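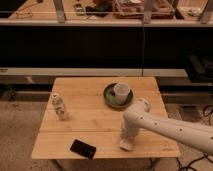

**Parallel gripper loses translucent cups but holds everything else – change fingers, camera or controller settings?**

I'm comparing two finger sets on the same arm before we commit to one for a pick-and-place cell at Ludelby. The first set is the stock rigid fingers that came with the Favico gripper. The second is a pair of soft pads from Delacroix on the same mounts. The test objects stay the same for both: a frosted plastic cup standing in a green dish, a small white bottle, and a flat black object lying directly on the wood. Each run is 40 picks per object, with the start pose varied by hand between picks.

Results so far:

| Object | Rigid fingers | Soft pads |
|---|---|---|
| Bottle | 40/40 | 40/40 |
| Cup | 18/40 | 31/40 |
| Flat object | 37/40 | 22/40 |

The bottle is not interesting. The cup fails in two ways. Either the fingers close in the wrong place and push it over, or they close in the right place and the cup squeezes upward out of the grip during the lift. I have not logged which is which, only pass or fail. The flat object fails with the soft pads because they fold under before they get an edge.

Setup details:

- Fixed depth camera looking at the table, factory calibration plus our own hand-eye calibration
- Controller is a Pikasex box, firmware build 2752, position mode, grip force at the default
- Lighting is warm room light, fairly dim, no dedicated lamp
- Approach is straight down for all objects

I can change one thing before the next round. Is the cup problem the fingers, the camera or the controller? I would like to avoid buying a second camera if the answer is "lower the force."

---

**Answer 1** (accepted)

You have two failures mixed together and they have separate causes, so one pass/fail column will not tell you what to change. Split them first.

**Wrong place.** Frosted plastic is a bad target for most depth cameras. Part of the light goes through the near wall and comes back off the far wall or whatever is behind it, so the depth reading lands somewhere inside the cup. Save the point cloud for each pick and compare the fitted center with a measured one. If the error has a consistent direction, it can be corrected in software. If it is scattered, it cannot, and you need a different cue. An easy one in your case is the dish. It is opaque and a strong color against pale wood, so segment it in the color image and use it to limit the search region. Don't use the dish center as the cup center unless you control where the cup sits. A small offset is enough to tip it with rigid fingers.

**Squeezing upward.** Work out which way your cup tapers before blaming the force. Yours is narrower at the base than at the mouth. Flat parallel fingers on that shape touch the wall near the tops of the pads, and the contact force has a downward component on the cup. By itself that should seat the cup in the grip as you lift, so a cup that climbs suggests one of these:

1. The wall is buckling inward and the contact moves. Default force is often set for solid parts.
2. The fingers are not vertical. Check the wrist orientation at the grasp pose with a square, not with the number on the controller screen.
3. One finger touches first and drags the cup against the dish before the other arrives.

Number 3 goes back to the camera error, so fix that one first.

For a test order I would do this, with the soft pads on:

1. Paint a spare cup matte, or wrap it in masking tape. Run 40 picks.
2. If the score goes to nearly full, perception is the problem and you can stop there.
3. If it does not, keep the taped cup and drop the force in steps. Log the finger opening at the end of each close. A cup that is buckling shows up as an opening that keeps shrinking after contact.

The tape adds stiffness, so use as little as you can. Paint is cleaner if you have it.

For the flat object, neither result says much about grip strength. It is about how far the fingertips can get down beside the object. Rigid tips with a thin edge win there, and soft pads need a stiff backing all the way to the tip.

> **Comment (asker):** Ran the matte test on Saturday. 38/40 with the soft pads, both misses were tip-overs. Did not change the force. Accepting this. Offset on the untreated cup is mostly along the camera axis, so I will try the software correction before anything else.

> **Comment:** Check that correction at several table positions. The offset along the camera axis changes with viewing angle and a single constant will only be right near where you measured it.

---

**Answer 2**

Use suction. We stopped using fingers on cups.

> **Comment (asker):** The cup is open at the top and the wall is curved. Where does the suction go?

> **Comment:** Inside, on the bottom. You need a long narrow stem.

> **Comment (asker):** That rules out the other two objects without a tool change. Not for this cell.

---

**Answer 3**

Adding to the accepted answer on the controller side, as I have used the same box.

Position mode is a poor choice for closing on thin plastic. The controller drives to the commanded opening and the force limit only acts as a ceiling. If your commanded opening is a fixed value smaller than the cup, it will always push to that ceiling. Either command an opening slightly under the cup diameter at the grasp height, or switch to force mode for the last 3 mm of travel. In force mode the close is slower, so put a wait on the "contact" flag instead of a fixed delay.

Also, your comparison changes the finger set but keeps the same tool center point, unless you left that out. Soft pads are usually a different length. If the offset was not updated, the pads could be pressing into the table on the flat object, and that would account for the folding. I'd measure that before putting 22/40 in a report.

> **Comment (asker):** The tool center point was not updated. Rerunning the flat object.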